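Inventory Write-Downs and Reported Gross Margin: The Case of Memau
Financial Statement Analysis, term project report
Submitted Oct 14, 2024

1. Purpose

This report looks at how a single inventory write-down changed the quarterly results of Memau, a household goods distributor based in Brodville. The company closed its Prarnberg warehouse in June and reduced the book value of the stock held there. The question is how much of the drop in gross margin came from the write-down and how much came from ordinary trading.

2. Background

Memau buys finished goods from contract manufacturers and sells them to regional retail chains. Kitchen appliances are its largest category by revenue, followed by cookware and storage. It carries over 4,000 stock lines, many of which sell slowly. Stock is held at the lower of cost and net realizable value, so a fall in the expected selling price has to be recorded in the period when it is identified.
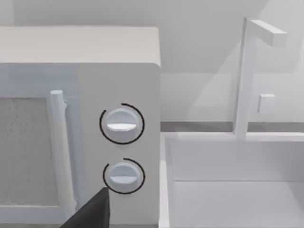 Figure 1. Microwave oven, door window and control panel.

The write-down was recorded in cost of sales. Some companies show such a charge on a separate line, which makes it easier to find. Memau disclosed it only in the notes, and the income statement gives one total for cost of sales.

3. Method

Revenue and cost of sales were taken from the quarterly statements. The write-down was read from the inventory note and removed from cost of sales to give an adjusted figure. Adjusted margin was then compared with the same quarter of the prior year. No change was made for freight, which the company treats as a product cost in both years.

Talukder, a competitor with a similar product mix, was used as a check. Its fiscal quarter ends on the same date. Talukder did not close any sites during the period and reported no unusual inventory charge.

4. Results

Memau reported revenue of $421 million for the quarter. The write-down equaled 2 percent of that amount. With the charge removed, gross margin was 30 percent, slightly below the prior-year quarter. The reported margin was lower by the full size of the charge.

Most of the year-over-year decline is therefore explained by the Prarnberg stock. The rest is small and appears to come from discounts on older appliance models. Talukder's margin also slipped a little, and its management commentary refers to discounts in the same category. This agrees with the adjusted figure but does not prove the cause.

Operating cash flow was not affected by the write-down, as no cash left the business when book values were reduced. Cash was affected by severance and lease payments for the closed site. These were recorded in operating expenses and fall outside gross margin.
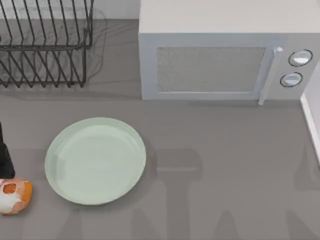

Gervasio Iturra objected at the draft review that the adjusted margin flatters the company. In his view slow stock is a normal cost of distribution, and a write-down that arrives in one quarter has usually been building up for several. He asked for the charge to be spread over the periods in which the goods were bought.

The statements do not give purchase dates by warehouse, so this could not be done. The objection is fair for the slow lines. It is weaker for current models that were marked down only to clear the building. The note does not separate the two groups.

5. Limitations

Only one quarter was adjusted. If any of the written-down stock is sold later above its new book value, margin in that period will be higher than normal, and the same adjustment would have to be made in the other direction. The comparison with Talukder rests on total company figures, as neither company reports margin by category.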